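Home Exteriors for Owners, Session 4: Gutters and Downspouts
Notes by Janaína Conceição

Okay, gutters! I know a few of you signed up for the roofing week and were hoping to skip this one, but please don't. Most of the wet basements I looked at in my inspecting years started up at the roofline, and the fix was a lot cheaper than the owners feared.

Start with the math, it's easy. One inch of rain on 1,000 square feet of roof gives you a bit over 600 gallons of water. All of it has to go somewhere, and if your gutter is clogged or pitched the wrong way, it goes straight down beside your foundation wall.

Pitch first. You want a quarter inch of drop for every 10 feet of run, toward the downspout. On a long run (say 80 feet across the back of a ranch house) I like a high point in the middle and a downspout at each end, so you're really dealing with 2 short runs of 40. Run a string line before you touch a single hanger. I skipped the string on my own garage and had to redo the whole side, so learn from me.
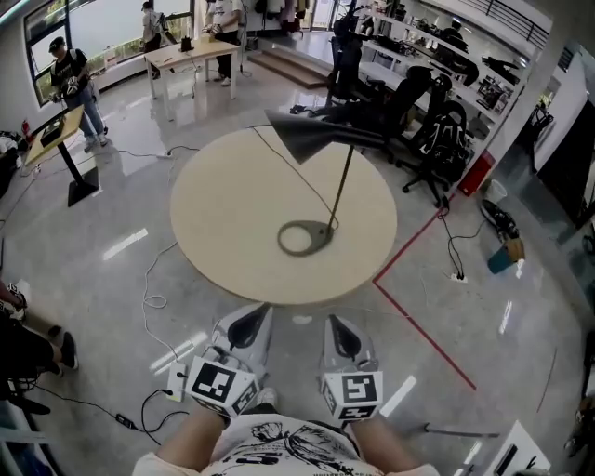 Hangers next. Hidden hangers screw through the back of the gutter into the fascia, and I put them every two feet, closer if you get heavy snow. If the screw spins and won't bite, stop and poke the fascia with an awl. Soft wood means the board gets replaced before anything gets hung on it. Bhupendra Rana asked last time whether a longer screw would do. It'll hold for a season, maybe, and then you're up the ladder again with a bigger hole.

Downspouts! People forget these. Get the water at least four feet from the house, six if the yard is flat, and check that the ground slopes away where it lands. A splash block pointing back at the wall is something I see all the time.

On guards: I've used mesh ones and foam ones, and I still clean my gutters twice a year. Mesh does better under oaks. Under pines I'd save my money, the needles just knit themselves into a mat on top.

For the April walk-around, bring gloves, a level and a garden hose nozzle. We'll be at Lensa Lencho's place, which has the old half-round gutters and one very sad corner miter.

Before then, go outside during a good rain and sketch your own roof edge. Mark every drip, every overflow and where each downspout empties. Messy sketches are fine, mine always are.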